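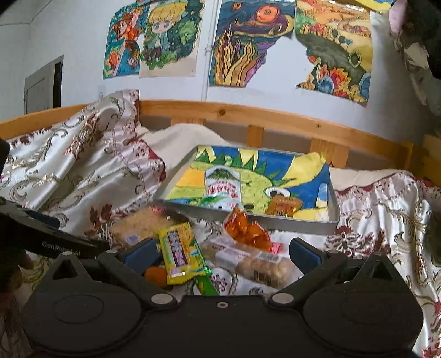

Figure 1. Snack packages and a patterned comforter on a bed.

Succession and Control in a Family Mining Business: The Case of Hukberg
Student Project Report
Prepared by Mitra Rahimi
Project advisor: Alvar Westerberg
Submitted 23 March 2025

1. Purpose
This report examines how control of Hukberg, a privately held quarrying and metals company, passed from its founding family to a holding company, Brarkar. The project was carried out for the course in business history and is limited to ownership and management. Questions of geology and labor relations are outside its scope.

2. Sources
The study relies on the annual reports deposited at the Skunosham town library, the minutes of shareholder meetings, and two interviews with former office staff. The library holds reports for 40 years of operation, of which 5 are missing or too damaged to read. Where the minutes and the annual reports disagree, the minutes were followed.

3. Background
Hukberg was founded by a member of the Hjaltadóttir family, who held all of the 3,680 original shares. The founder served as chair and managing director until retirement and kept no formal plan for a successor. Shares were divided among the children by will. The eldest daughter received the largest portion and took over as chair, while daily management went to an outside engineer.

The division had a lasting effect. Decisions that the founder had made alone now required agreement among relatives, several of whom lived far from Skunosham and attended meetings by proxy. The minutes from this period are long and record frequent disputes over dividends.

4. Transfer to Brarkar
Brarkar first appears in the records as a lender. It later accepted shares in place of repayment and by the following April held 20 percent of the company. Two branches of the family then sold their holdings - the minutes give no price - and Brarkar gained the right to name the chair. The last family member left the board at the next annual meeting.

5. Findings
The evidence suggests that the loss of family control began with the division of shares and was well advanced before Brarkar made its first loan. The dividend disputes left the company short of cash, and borrowing followed. The interviews support this reading, although both persons interviewed joined the firm after the founder's retirement.

6. Limitations
Brarkar's own records were not available. The sale agreements may contain terms that would change the account given in Section 4.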